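Home Notebook People Kit Bookings Search
Search this notebook Go
24 October 2023
Tatiana Malý

Second day on the Naneck trial licence. The claim we're testing is the one on their front page, that a household pick-and-place policy trained in their simulator "transfers without retuning". I don't believe it and I've said so, but the trial is free until the end of the month and we would be daft not to look.

Install went better than I feared. The scene pack (Vilela, the kitchen and dining one) came down as one archive and unpacked where it was told to. The licence tool, Flindix, wants to phone home each time a run starts. If the network drops it doesn't warn you, it just sits there. I lost most of the morning to that before I thought to look at the log. Workaround: start one short run first, wait for the token, then queue the rest.

Settings as run today:
- Vilela scene, default lighting
- 600 steps per episode
- 20 episodes queued
- 2 wrist views plus the one over the body
- object layout left on the default seed

I set the third view to save at the same rate as the wrists. The manual says this is "recommended for review" and doesn't say what it costs. It costs disk. 2,657 files in the output folder when I went to lunch, all dumped flat, with names that don't sort in time order. I wrote a small script to put them into one folder per episode. It's in the shared tools directory, please use it and don't rename by hand like last time.

Body view first, then the two gripper views.

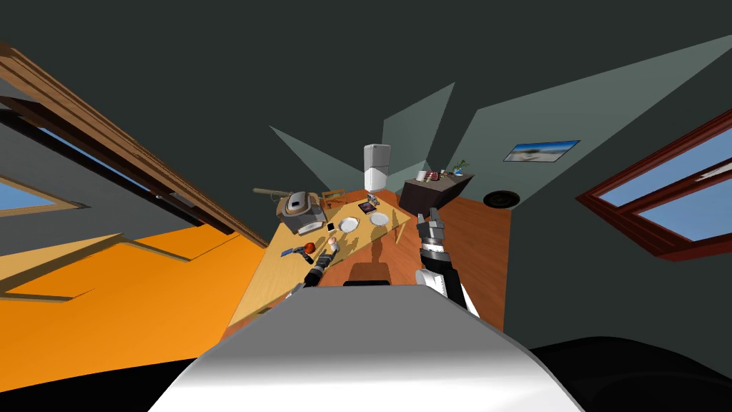
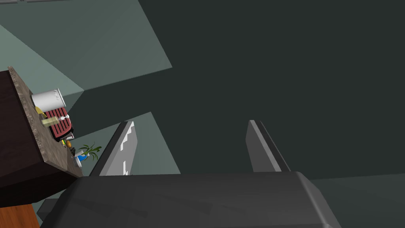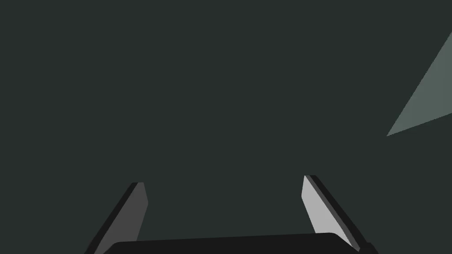

What bothers me most is how much of the wrist footage carries no information a policy could use. Their brochure leans hard on "rich close-range views". I went through four episodes at slow speed and there are long stretches of bare dark surface and very little else. A learner will happily fit to that. It may even score well on it, as the rooms in the pack share so much of the same plain geometry, and then the score says nothing about our bench.

Shading is the other thing. Flat faces, hard edges, and on one of the fingers a stepped highlight that I'd put down to cheap shadow settings. I turned the shadow quality up one notch and the run slowed so badly that I stopped it. Need to ask whether their published numbers were made on the low setting or the high one. I'd bet low.

Contacts: not tested properly. The quick check I did (close on nothing, open, close again) gave a small jitter in the reported finger position at the closed end. Could be solver settings, could be how they report it. Our own gripper has backlash, which at least I understand. I've left the default time step alone for now so that nobody can say we broke it.

Things I did like, to be fair to them. The scene file is readable text and the joint names make sense. You can swap the gripper model by changing one line, where Ludau made us rebuild the whole description. Resetting an episode is quick. The clutter on the table is a reasonable mix of shapes, better than the boxes and cylinders we got from Ludau last year.

Cost. The sales page has a per-seat price and then a separate charge for scene packs, and Flindix is licensed on its own terms again. I asked for one figure covering everything and got a link back to the sales page. I won't put this forward for purchase without a figure in writing.

Questions sent to their support this afternoon, no reply yet:
- Which shadow setting was used for the transfer results?
- Can the wrist view be tilted in the scene file, or only in the paid editor?
- Is the licence check needed for offline replay?
- What real gripper did they transfer to? The write-up only says "a parallel gripper".

The last one matters. If they used a gripper they also modelled themselves, with measurements we can't get for ours, then "without retuning" means the tuning was done before we arrived.

Tomorrow: random seed on the layout, same number of episodes, body view off to save space. Then replay the recorded joint paths on the bench arm with the gripper empty and at low speed. If the paths are off by more than we can see by eye I'll stop there and write it up as a no. Somebody has the long ruler, I need it back by ten.

Left running overnight: nothing. I don't trust the token to last.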